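Small Rooms, Long Stays: An Afternoon With Hamisi Mbwambo

9 Jul 2026

I've been wanting to talk to Hamisi Mbwambo ever since I read his piece on living in one room for two years (I have moved four times in that same stretch, so you can imagine how I felt). He rents a studio in Moltport, up the hill from the ferry, and when I called he was eating toast and asked if I minded. I did not mind! I was eating toast too.

We started with money, because everyone does. He pays $1433 a month, heat included, and he gave me the figure before I'd worked out how to ask. "People get so shy about rent," he said. "Then they go home and look up your building anyway. Just tell them."

Before Moltport he was in Navley, in a two-bedroom place he shared with a cousin and the cousin's drum kit. He liked the cousin. The drum kit he could have lived without. When the lease ran out in December he gave himself a month to find something he could afford alone, and he ended up seeing nine places, one of them with the shower in the kitchen.

"The shower was fine, to be fair. The landlord kept calling it a feature."

What I really wanted to hear about was laundry, and I know how that sounds. But I've spent years hauling bags down to basements and fishing for quarters, and Hamisi has opinions. He says that if you have to choose between a bigger closet and a washer in the unit, take the washer and own fewer shirts. He does a small load every couple of days, hangs the heavy stuff on the shower rail, and has stopped owning a hamper altogether.

The noise is the catch. In a studio your bed is never far from the spin cycle, so he runs everything before eight in the evening and goes for a walk if he has a call to make. Stacked machines are the way to go, in his view, and he'd give up a window for a pair. (I would not give up a window. We argued over this for a while.)

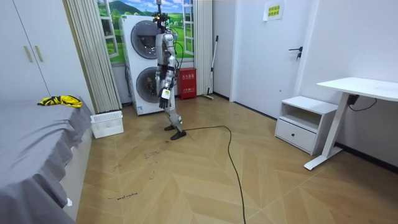 Rukhsana wrote in after I mentioned this interview in my last post, and she takes the other side completely: she had machines in her studio in Hestside for one winter, hated the damp and the lint, and now happily walks to the laundromat with a book. She says it's the only hour of the week when she gets any reading done.

I read that out to Hamisi and he laughed. "She's right about the lint. It gets into the butter." Then he got serious and told me to clean the trap every single time, and to crack the door open after a wash so it doesn't start to smell like a pond.

On furniture he's much softer than I expected. He had a sofa for the first few weeks and sold it, and he still misses it. His standing rule now is that anything new has to fit through the door in one piece and has to be used the day it arrives. He broke the rule once, for a folding table from Cuautle, a secondhand shop near the harbor that I now badly want to visit. The table lives behind the door. He has unfolded it for guests exactly 2 times.

"Guests sit on the bed," he said. "My mother sits on the bed. She complains, and then she takes a nap."

I asked whether he'd move if the rent went up, and he took a long time to answer. The building next door is already asking $2000 for the same layout, and he's done the math on his own ceiling more than once. He'd go back to Navley before he'd pay that. He'd even consider the cousin again, provided the drums stayed in storage.

We ran over by half an hour, mostly on the subject of curtains. He likes them thick and all the way to the floor, and he hemmed his own by hand while listening to a ball game. I told him mine are still pinned up with binder clips, and he offered to mail me a needle.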